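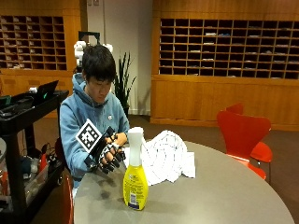
4.2 Glove kit under review

The Skireck hand kit is sold as a complete way to record household tasks for robot learning: an instrumented glove, a printed marker for tracking the hand, and software that promises a first recording "before your coffee cools." Our first recording took 94 minutes. Huttunen and Unnithan [3] report a better figure for the older Dornden unit, though they do not mention coffee.

We chose table wiping with a spray bottle and a cloth as the test task, because it looks easy and is not. Each operator wore the rig on one hand and left the other free. We kept 124 of 220 recorded trials. Most of the rejected ones failed on marker tracking: operators turn their wrists when they work, a habit the manual discourages.
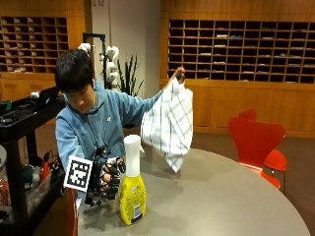

Figure 3. Table task with the instrumented hand beside the spray bottle and the free hand holding up the towel.

Finger data held up better. Trigger pulls were easy to find in the joint angles, and pinch grips on the cloth were usable after smoothing – more smoothing than the brochure implies. The vendor's automatic labels were less helpful, filing a good share of our wiping under "wave." We relabeled those trials by hand and used the corrected set for the comparison with the Reddy glove in Section 4.3.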